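Turtle 1306

2019-08-27

The painted turtle I wrote about last time went back to her pond yesterday evening. Several people asked what happened to her, so I'm putting the whole story in one place, including the parts I skipped before.

I found her on the Rey road, a little way past the boat launch, on the gravel shoulder. She had been hit by a car. There was a crack in the upper shell running from the left edge almost to the middle, and a small piece near the tail was missing. I assumed she was dead. Then she pulled a back foot in when I bent down, so I went and got the plastic tub out of my trunk.

I have kept a tub and an old towel in there since February, when I took the transport training at Filby. Filby is the wildlife hospital on the Bresico side of the river. Their drivers bring in most of the reptiles, and in June that means turtles nearly every day, because the females are out of the water looking for a place to dig.

What they told us in training was simple. Put the turtle in a container with air holes. Don't put water in it, even for a water turtle, because an injured one can drown, and a cracked shell should stay dry until somebody has looked at it. Don't offer food. Write down exactly where you found it. I had no pen, so I took a picture of the mile marker.

From Poltow it's a long drive to Filby. The turtle scratched at the side of the tub for the first part and then went quiet, and I pulled over twice to check on her. The second time she looked at me and I felt a bit foolish. 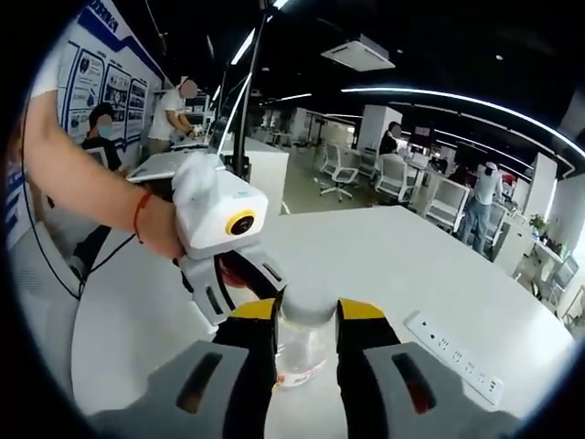 Plastic bottle on the table.

At the intake desk they weighed her at 610 grams and gave her the number 1306. Patients at Filby don't get names. The numbers start over each January and had already gone past 1000 by the time the nesting season was fully going. I called her by her number at home too, and it ended up sounding like a name anyway.

The vet cleaned the crack, took out grit, and started her on pain medicine and antibiotics. They took an X-ray as well, partly to see whether the lungs were involved, since they sit right under the upper shell, and partly to look for eggs. The lungs were fine. She had five eggs.

I hadn't known this before, but the eggs can sometimes be saved even when the mother can't. In her case they waited until she was stable and then gave her something to make her lay. She laid all five in a shallow bin over one night. They went into damp vermiculite in the incubator, marked on top with pencil so that they wouldn't be turned. Turning an egg after the first day or so can kill the embryo.

The shell was held together with small metal pieces glued on either side of the crack and wired across. It looked like something you would do to a broken flowerpot. Shell is living bone and it heals slowly. She was kept out of water at first except for short supervised soaks, and it took her until the second week to eat. What finally worked was earthworms. She ignored the pellets completely.

I went over to Filby on my usual shift days and mostly did laundry and tank water. They have around 100 turtles in the building at the busy point of the summer, and each tank has to be drained, wiped and refilled. My back was not happy about it. I only saw 1306 when her row was on my list, maybe once a week, and she always went straight under her platform.
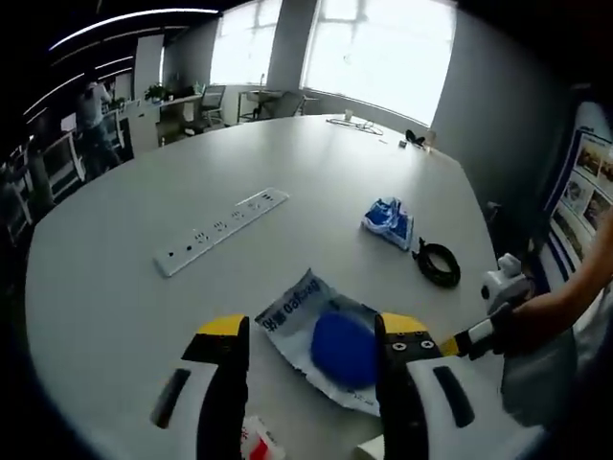
After my last post a reader in Bresico wrote to say that she moves turtles off the road every June and had been carrying them all down to the creek, and was that wrong? She said she'd always figured they were lost.

It's a fair question and I used to do the same thing. They usually aren't lost. If it's safe to stop, move the turtle across in the direction it was already heading, and leave it on that side. If you take it to the creek it will most likely turn around and cross the road again. Snappers are the hard ones. Don't lift them by the tail, as it can hurt the spine. A car mat works well if you can get one under the front half and slide the whole thing along.

She also asked whether she should call Filby for a turtle with an old, healed crack. You can call and describe it, but if it's dry, closed over and the animal is walking normally, they will probably tell you to let it go on its way.

As for the release, it took less than a minute. They like turtles returned close to where they were found, so it was the pond on the same side of the Rey road, on the far bank away from the traffic. The metal pieces had come off the week before. There's a pale line where the crack was, and the notch by her tail will always be there.

I set the tub on its side in the mud. She sat in it with her head in for a while, then walked out, went through some duckweed and under. I waited to see if she would come up somewhere but the light was going and the mosquitoes were bad.

Four of the five eggs hatched. The hatchlings are still at Filby in a very small tank and go out to the same pond next week, if the weather holds. I have signed up to drive them.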